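Does Cup Color Change How Much People Pour?
Project report, Gukus course in everyday measurement

3. Why we doubted the claim

The starting point was a handout from the Skirnness reading list. It says people pour less into a brightly colored cup because the color makes the cup look full sooner. The handout gives no numbers and does not say which cups were used. Our group thought the effect was more likely to come from shape, or from people simply copying their last pour.

4. Setup

We kept the table bare apart from the cups and put it against a plain wall. The cups are plastic, open at the top and a little wider at the rim than at the base. Before each round they went in a row at the back of the table. 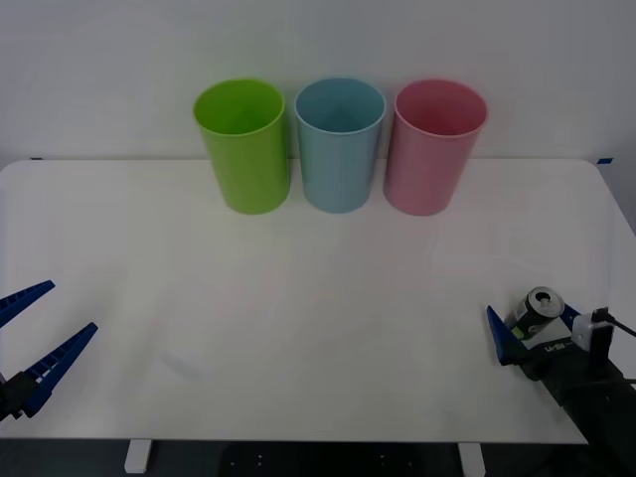
Figure 2. The three cups in starting order: green, light blue, pink.

We treated the cups as the same size, and a reader should question that. The pink one looks slightly wider at the rim. Water filled to the brim and weighed would have settled it, but we only thought of this while writing up. The order was also never changed, so "pink" in our results could just as well mean "last."

5. Results

We had 32 people sign up and 19 show up. Each was asked to pour "half a cup" of water into all three cups, and we weighed each pour. Four people poured least into the green cup, which is the result the handout would predict. The other 15 did not. Two people asked whether we meant half of the cup or a measuring half cup, and our instructions did not say.

6. What we can claim

Very little. The earlier Udex report claims a clear color effect from 90 pours, but it does not say how many people made them, and we could not find its raw data. We would not cite it again.

If another group repeats this in April, they should shuffle the order and use cups from one mold. Our weighing sheet is in Appendix B, including the two rows we crossed out.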